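Appel à participation : les machines savent-elles déjà faire le ménage ? Nous cherchons des personnes qui le font tous les jours

Projet Vordale, équipe « tâches domestiques » 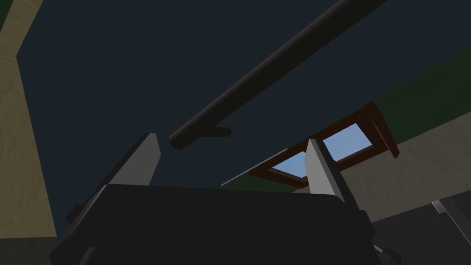 Plier le linge, vider un lave-vaisselle, accrocher un manteau, passer le balai sous un lit : voilà les travaux que nous étudions depuis 4 ans. La question que l'on nous pose toujours est de savoir quand une machine pourra les faire à notre place, et notre réponse, pour le moment, est prudente. Une grande partie de nos essais se passe en simulation, dans des pièces très simples, avec des murs beiges, une fenêtre et un morceau de ciel bleu clair. Entre les deux doigts gris de la pince il n'y a encore rien, et la tige brune est juste au-dessus. Pour une personne, saisir une telle tige est un geste sans réflexion. Pour notre programme, il faut choisir par quel côté arriver, de combien ouvrir les doigts, avec quelle force les fermer, et que faire si l'objet tourne.

Nous avons constaté que nos ingénieurs, moi compris, connaissent bien les pinces et assez mal le ménage. Nous avons écrit une liste de tâches qui nous semblaient faciles ou difficiles, et une ancienne femme de chambre à qui nous l'avons montrée a corrigé presque chaque ligne. Elle avait raison. C'est de cette conversation qu'est venu le présent appel.

Qui nous cherchons

Nous souhaitons recruter 28 participants et participantes qui font un travail manuel régulier, à la maison ou dans un magasin. Vous pouvez être aide à domicile, employé de rayon, agent d'entretien, parent au foyer, apprenti en blanchisserie. Aucun diplôme n'est demandé. Il n'est pas nécessaire d'aimer les robots, et les personnes qui s'en méfient sont également les bienvenues.

Il faut seulement :
- avoir plus de dix-huit ans ;
- comprendre et parler le français (nos séances sont en français, et je vous prie d'excuser d'avance mon accent) ;
- pouvoir rester debout une heure, avec des pauses ;
- être disponible pour deux séances dans le courant du mois de mars.

Ce que vous ferez

La première séance dure trois heures, de 9 h à midi. Vous réalisez des tâches ordinaires dans notre appartement d'essai, à votre rythme et selon vos habitudes. Chunhua Liao vous demandera ensuite d'expliquer certains gestes : pourquoi vous avez pris le torchon par le coin, pourquoi vous avez posé la boîte avant d'ouvrir la porte. Elle n'évalue pas la qualité de votre travail.

Pendant la seconde séance, qui dure deux heures, vous regardez des essais de notre système sur écran et vous donnez votre avis. Vous dites si le résultat serait acceptable chez vous ou dans votre magasin. Une chemise pliée de travers, est-ce que c'est grave ? Une étagère remplie lentement mais sans casse, est-ce que cela vous aiderait ? Nous avons besoin de réponses franches, même désagréables.

Où nous en sommes

Notre base contient 2 754 essais de saisie en simulation, commentés un par un par Vitalii Melnychuk et Jinfeng Yuan. Les objets rigides et de forme régulière nous donnent assez de satisfaction. Le tissu reste un grand problème, de même que tout ce qui est mou, transparent ou mal rangé. Ranger un rayon dont les produits sont alignés nous paraît accessible dans quelques années. Ranger une chambre d'enfant, je n'ose pas donner de date. Dans l'équipe nous ne sommes pas tous d'accord sur ce point, et vous pourrez entendre plusieurs opinions pendant la pause.

Indemnité et conditions

Chaque personne reçoit 140 euros pour les deux séances, versés par virement après la seconde. Le budget total des indemnités est donc limité à un peu moins de 4 000 euros, et nous ne pourrons pas prendre davantage de participants. Les frais de transport en commun sont remboursés sur présentation du billet. Un repas simple est offert à la fin de la matinée ; merci de nous signaler les allergies.

Les séances sont filmées. Les enregistrements servent uniquement à la recherche et votre visage est flouté avant toute analyse. Vous pouvez arrêter à tout moment, sans donner d'explication. Dans ce cas, la séance commencée est payée en entier.

Comment répondre

Écrivez à Xiaoqing Tang, au secrétariat du projet Vordale, bâtiment Aubert, deuxième étage, ou déposez un mot à l'accueil. Indiquez votre prénom, votre travail actuel, et en deux ou trois phrases la tâche que vous voudriez le plus volontiers laisser à une machine, ainsi que celle que vous ne lui laisseriez jamais. Les lettres de motivation ne sont pas utiles.

Nous répondons à toutes les candidatures, y compris quand la réponse est négative. L'accueil est ouvert jusqu'à 17 h.

Jinlong Tang
responsable des essais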